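4.3 Setting up the sorting station

This section applies to the Midisis parts storage system, including the bench tray, the wall rail and the stock book. Read it in full before any stock is moved. Section 4.2 (Fixing the wall rail) must be complete and the rail must have been left to settle overnight.

The bench tray has three compartments, each with its own label. It is placed at the far side of the work surface, with small items laid out in front of it before they are sorted.

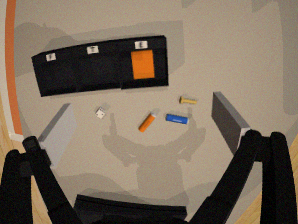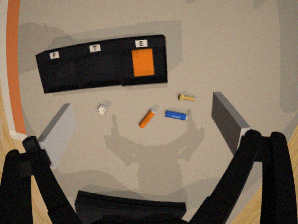 4.3.1 Choosing a position

1. Select a bench or table that is level and stands firmly on the floor. The working height should allow the user to reach the wall rail without stretching.

2. Check that the position has good, even light. A lamp placed to one side will throw shadows into the compartments and should be moved overhead where possible.

3. Leave a gap of at least 30 mm between the back of the tray and the wall. The hanging bins on the lowest rail need this space when they are lifted off.

4. Lay the bench mat flat. If it has been stored rolled, allow the corners to settle before placing anything on it.

CAUTION: Do not set up the station over a heater or beside an outside door. Labels may lift in warm or damp air.

4.3.2 Preparing the labels

5. Take the label sheet from the Gunov accessory pack. One sheet serves one station.

6. Decide on the letter for each compartment before writing any label. The letters must match those used in the stock book. Where two stations share a stock book, no letter may be used twice.

7. Write each letter in block capitals with a permanent pen. Let the ink dry before handling.

8. Clean the inside rear wall of each compartment with a dry cloth and press the label on firmly from the centre outwards.

Note: Labels from the older Barbosa range are slightly wider and should be trimmed along the printed line. They must not be folded to fit.

4.3.3 Entering the station in the stock book

9. Open the stock book at the first unused page and write the station number at the top.

10. Copy the compartment letters into the left-hand column, one to a line, and enter the type of item each compartment will hold.

11. Enter the reorder level beside each item. For items in daily use, the reorder level should cover two weeks. For all other items, it may be set by the person in charge of the store.

12. Sign and date the page. An unsigned page is not valid and stock should not be issued against it.

4.3.4 Sorting for the first time

13. Empty only one container on to the bench at a time. Mixed stock from two containers cannot be traced afterwards.

14. Spread the items so that each can be picked up without disturbing its neighbour.

15. Put damaged items aside in a separate, marked box. They are to be entered on form 326 and must not be returned to the store.

16. Place the remaining items in the compartments according to the stock book. Do not fill a compartment above its rim.

17. When the bench is clear, count the contents of each compartment and enter the totals. If a total differs from the delivery note, stop and repeat the count before going further.

CAUTION: The bench tray is intended for small, dry, solid items. It must not be used for liquids, blades without guards, batteries or anything that is to be eaten.

4.3.5 Care

Wipe the tray weekly with a cloth dampened in plain water. Solvents and scouring powders will dull the surface and loosen the labels. Replace any label that can no longer be read at arm's length, and note the change in the stock book on the same day.

If the tray rocks when pressed at a corner, check the bench for trapped items before concluding that the base is bent. A bent tray should be withdrawn from use and a replacement requested through the Natolmont supply desk, quoting the station number.

Proceed to Section 4.4 once every compartment has been counted and the page has been signed.

Related sections
4.2 Fixing the wall rail
4.4 Issuing and returning stock
5.1 Closing a stock book
Appendix B: Ordering labels and spare parts

Natolmont Storage Products | Contact the supply desk | Copyright Natolmont, all rights reserved | Back to top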